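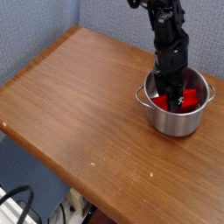 Does the arm still need an operator standing at the bench?
One person per shift stays assigned to the cell, but may work at the packing desk between stops.

Ticket: Mostyn bench cell, repeated stops at pick-out
Status: open
Raised by: Ieuan Parry

Fault: the arm goes down into the steel pot for the red part, closes, then stops with a grip timeout. 17 stops logged on the early shift, 4 on the late shift. Total 21. No collision flag on either shift.

Checked so far:
Gripper cable reseated – no change.
Zilteo controller restarted at 06:40 – no change.
Close delay raised from 17 to 38 ticks. Stops less frequent, still present. 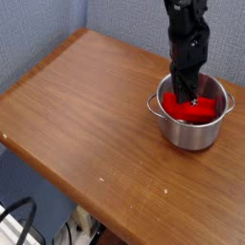
The longer delay also adds to cycle time, and the packing desk has to wait for it. Before the cell went in, two people did this job by hand and set their own pace. The rota now allows for one, who leaves the desk at each stop, clears the fault and signs the sheet. On a bad morning the desk work is left for the late shift.

Next step: run the pick from the open table with the pot left in position, same grip settings, and compare the logs.
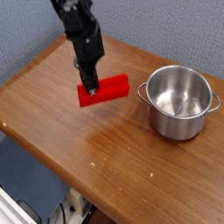
Red block on the table, left of the pot.

Request to Sturnia: confirm whether the timeout can be set separately for picks inside the pot. Request to the shift office: keep a second person on the early rota until this ticket is closed. 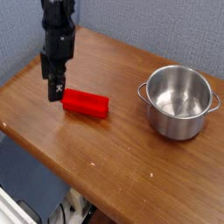 Xuân Phan replied that the second person is agreed until the end of June, and asked that stops be entered under the cell's code – at present they go down as operator delay, and the operators are being asked to explain them.

Code changed on the sheet. Sturnia reply awaited.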